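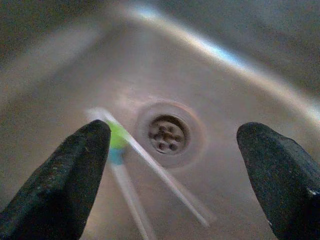 Abdelkrim Belkadi wrote that the water in the kitchen sink was standing again after the breakfast washing-up, that it had taken the better part of the morning to go down, and that he would be grateful if the matter could be looked at properly this time, as the previous visit had made no lasting difference.

August
Logged by Bouchra Saber, Building Services, Tisolano House
Reading time: 5 minutes

Subject: Slow drainage, kitchen sink, second floor
Reference: Kitchen 43
Status: Open, monitoring

Summary of the fault

The sink in Kitchen 43 drains slowly when more than a small amount of water is released at once. A running tap does not cause the level to rise. A full washing-up bowl emptied into the basin does. Residents have also reported a gurgling noise from the waste pipe and an occasional smell, stronger in the mornings. No leak has been reported in the cupboard below.

The basin is stainless steel with a round perforated strainer at the outlet. The strainer is original to the kitchen and the holes are small, so that rice and tea leaves tend to collect there. It is the first item to be checked whenever this fault is raised.

Entry 1, 09.15

Report received from Mr Belkadi by email and acknowledged. He was asked whether the bathroom basin on the same floor was affected. He replied that it was not. This suggests that the restriction lies between the sink and the point where the kitchen waste joins the main stack, and the ticket has been kept with Building Services on that basis.

Residents were asked to refrain from using chemical drain cleaner. A product of that kind was used before the last visit and had to be flushed through before the trap could be opened, which delayed the work.

Entry 2, 10.40

Kitchen attended. The strainer was cleaned in place with a stiff brush and hot water. A quantity of grease and food residue was removed. A test with a full bowl of water was then carried out and the level fell in 80 seconds. The same test in Kitchen 41, which has an identical basin, took 15 seconds. The strainer is therefore not the sole cause.

Entry 3, 11.30

Trap removed and emptied. It contained compacted grease, a teaspoon and the plastic ring from a milk bottle. The trap was washed, the seals were inspected and one was found to be flattened on its lower edge. A replacement seal was fitted from van stock – the Isov pattern, which is the correct size for this trap. The older Sartori seals remaining in the store should not be used here, as they are slightly too thin and will weep under load.

The full bowl test was repeated. The level fell in 43 seconds. This is an improvement, although it remains well short of the neighbouring kitchen.

Entry 4, 13.50

The horizontal section of pipe behind the cupboards was rodded from the trap end as far as the first bend. Resistance was met shortly before the bend and cleared on the second attempt. Hot water was run for 15 minutes. The test was repeated and the level fell in 15 seconds, which matches Kitchen 41.

The cupboard floor was wiped down and a sheet of dry paper was left beneath the trap so that any weeping from the new seal will show.

Condition of the worktop and sink surround

The surround was looked over during the same visit, as water lying in a slow sink for long periods can find its way beneath the tiles. The notes below are for the Eltel maintenance schedule.

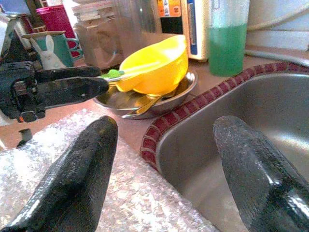 Kitchen 43: red tile border at the sink, with bubble wrap and a round metal dish on the worktop.

The tiles along the border were tapped and none sounded hollow. The grout was tested with a fingernail at the rounded corner, which takes the most splashing, and was firm. Regrouting is not recommended this year. The sealant between the basin and the surround should be renewed at the next planned visit.

Residents are asked to keep packing material and dishes clear of the sink edge when contractors are expected, as the sealant cannot be applied without access to the whole of the rim.

Entry 5, 16.20

Mr Belkadi was informed by telephone of the work carried out. He asked whether the fault was likely to return. He was advised that it may do so if fat is poured into the sink, and that pans should be wiped with kitchen paper before washing. He noted that several people share the kitchen and asked for a written notice. A notice has been requested for the inside of the cupboard door.

Actions outstanding

Paper beneath the trap to be checked by Building Services at the next round.
Sealant at the rim to be added to the Eltel schedule.
Remaining Sartori seals to be withdrawn from the store – B. Saber.
Notice on fats and food waste to be printed and fixed.

The ticket will remain open for 15 days. Should the water stand again during that period, residents are requested to reply to this reference and to state the time of day and what had been emptied into the sink beforehand.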